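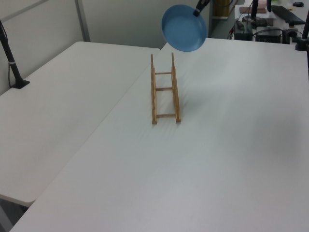
Light blue plate in the gripper, wooden rack standing on the table.

Setting House Rules for a Tabletop Robot Arm: The Plate and Rack Task

Welcome back, and thanks for all the kind notes on the last page! Plenty of you wrote in to ask what written rules we keep for simple household tasks, the sort where an arm picks up a plate and puts it in a dish rack. It sounds too small to need any paperwork, I know, but small tasks get run over and over, often by different people, and a page of plain rules taped up near the bench has saved us more grief than any piece of software. Ours is called the Kimberg sheet (after the room where we wrote it), and you are welcome to borrow it.

Before you power anything up

Walk all the way around the table. Look at every clamp that holds a pole or a mount and give each one a gentle push with your hand. If it moves, tighten it and push again. Then follow the cables with your eyes from one end to the other, and make sure none of them can be reached by the arm at full stretch.

Find the stop button and press it once, on purpose, with the arm idle. Release it and write your initials in the log. We do this at the start of every session, even if somebody else did it before lunch.

Setting the work area

Stand the rack where the arm can come down over the slots without leaning over the edge of the table. Start with an empty rack. Mice, notebooks, coffee and phones belong on another surface, well out of reach, and please be strict with yourself about the coffee!

Choosing your limits

Keep the speed at 30 percent of maximum until you have 7 clean placements in a row. After that you can raise it a little at a time, and if there is a drop or a hard knock against the rack, go back to 30 and begin the count over.

Set the grip force as low as will still hold the plate by its rim when the arm stops suddenly. Test this low over the table, with your hands well away. A plate held near one edge likes to swing, so leave yourself more clearance above the rack posts than you think you need.

While it runs

One person watches and keeps a hand by the stop. That person doesn't type or answer messages. Don't reach in to straighten a crooked plate while the arm is live, however tempting it is (and it is very tempting). Stop, wait for the arm to settle, fix the plate, step back, restart.

Writing it down

Log every attempt, including the ugly ones. Our Clullix log is up to 274 entries, and the drops are the ones we go back and read. Note the speed, the grip setting, which slot you aimed for and what happened, in ordinary words.

Next page: labeling your cables.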